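3.2 Collection procedure

All demonstrations were gathered at the Varkgate site on two-arm stations of the same build. An operator drove both arms by hand through a leader pair, and the joint positions, gripper openings and camera streams were stored at 20 steps per second. We refer to the full set as Tuneo. It holds 739 episodes after review.

Each episode began with a written instruction and a layout drawn from a list prepared in advance. The list mixed rigid goods such as trays, books and binders with soft goods such as clothing and ties. Operators placed the items to match the listed layout only in general terms. We wanted the starting positions to vary, and small differences in how people set things down gave us much of that variation at no extra cost.

Figure 2 gives the station view. The arms share one mounting plate at the front of the table, so both grippers can reach the middle of the work area, while the back corners are harder to reach without one arm passing over the other's side.

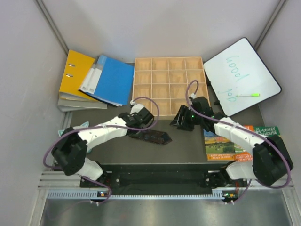
Figure 2. Two-arm station with an office and school item layout. The sixteen-compartment tray is at the back center.

Why use human operators when a scripted policy could produce more episodes per hour? Scripts were faster on rigid items in known positions, but they gave nearly identical paths each time, and a model trained on them did poorly once an item was turned or partly covered. Operators were slower and their paths differed, including small corrections near the point of contact. Those corrections were the part the model lacked.

Of the 739 episodes, 395 involve at least one soft item. Soft items took longer to record and were rejected more often in review. The usual cause was a grasp that closed on one layer when the instruction called for the whole fold, or a grasp that slipped during the lift. We kept slipped grasps when the operator recovered within the same episode and marked them with a separate label. Episodes that ended without recovery were moved to a failure set and are not counted in the totals above.

For soft items the station view was often too coarse to judge how much material was held. Reviewers therefore worked mainly from the wrist view, stepping through the time just before and after the jaws closed. Figure 3 is one such view, with the narrowed end of a folded tie bunched between the jaws.

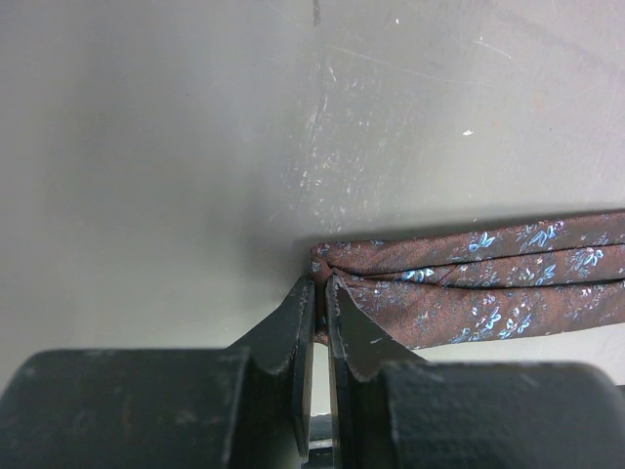

Figure 3. Wrist view of a grasp on a folded necktie.

Adjei, commenting on a draft of this section, objected that a reviewer's label at the moment of closing says little about whether the hold will last, and asked that the label be set after the lift instead. We agree in part. The label at closing was kept, as it is the one the model can use when deciding whether to try again, and a second label was added once the item had cleared the table. The two labels disagreed in around 8 percent of the soft-item episodes.

Review was done with Trenia, our in-house playback tool, which shows the camera streams side by side with the gripper opening plotted underneath. Reviewers were not shown the operator's own notes until they had entered their labels. Where a note and a label conflicted, a second reviewer decided.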